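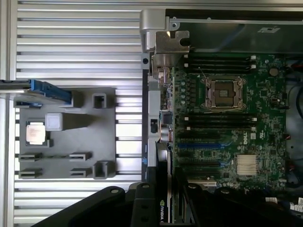 Why does the walnut oil finish stay tacky on the Prista boards? We were putting it on too thick and stacking them too soon.

June 2023

Tried three thin coats on the Jatenlow offcuts, wiped back hard after 16 minutes each, and what a difference! Lovely soft sheen, and the grain on the ash piece really sings. Sang-wook Jang reckons seven days between coats is plenty in the back store - I'd like to try five on the next lot.

Chambi cloths shed far less lint than the old rags. Only 50 ml left in the open tin, so order more. Still to do: end grain, which drinks it up like mad.

Last updated: June

3 comments · 7 shares

Recent entries
Hekaser wax, second go
Sharpening the April scrapers
Glue that creeps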